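How to keep a small care routine in the first months with a baby

When my son was born, I stopped looking in the mirror for many weeks. My hair was always in the same knot and my hands were dry from washing bottles. I don't write this to complain. I want to share the routine which helped me, and maybe it can help another mother too.

Before you begin

Choose only one moment of the day. For me it was 2 in the afternoon, when the baby slept most deeply. My friend Valentina Ledesma prefers the early morning, before her husband leaves for work. Evening did not go well for me — I fell asleep on the sofa every time.

You need a mild face wash, a simple cream, a hairbrush with soft bristles, a nail file and a clean towel. I use the Vilus cream without perfume, in the 200 ml bottle, and it lasts me a long time. Any cream that your skin accepts is good.

Step 1. Wash your face with lukewarm water. Put the cream while the skin is still a little damp.

Step 2. Brush the hair from the ends up to the roots. After the birth many women lose a lot of hair, so go slowly and do not pull. If you tie it, tie it loosely and change the place of the knot from day to day.

Step 3. File your nails short and round. Short nails are kinder for the baby's skin, and they break less when you have your hands in water.

Step 4. Change your top. Even when you stay at home, put on something clean which you like. I gave away the old nursing tops with holes and bought two new ones from Hanis.

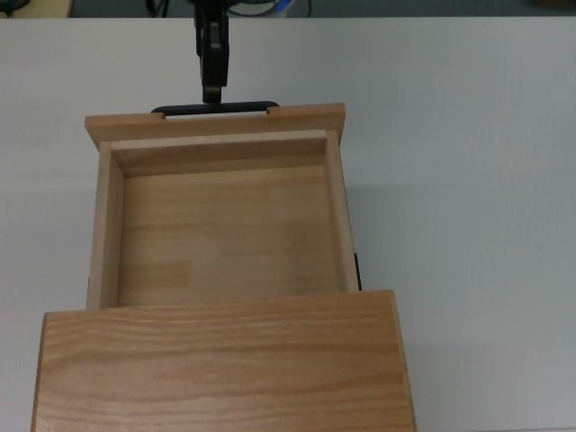
What if the baby wakes up in the middle?
Stop where you are and go to the baby. Next time you start with the step that you missed, and you leave the others for another day.

The longer wash

Once a week I take a real shower and wash my hair with calm. Mine is on Tuesday, when my brother Facundo comes and stays with the baby for 45 minutes. Ask somebody for a fixed day. When I asked only "sometime this week", the week finished and I was still not washed.

Prepare the towel and the clothes before your helper arrives. Wash the hair first, leave the conditioner in it while you wash the body, and rinse everything together at the end. I let my hair dry in the air — the hairdryer was too loud for my son when he was small.

If your skin becomes red or it burns, stop with the new product and ask your midwife or the pharmacist. And if you feel sad for many days and don't want to wash or eat, please speak with your doctor soon.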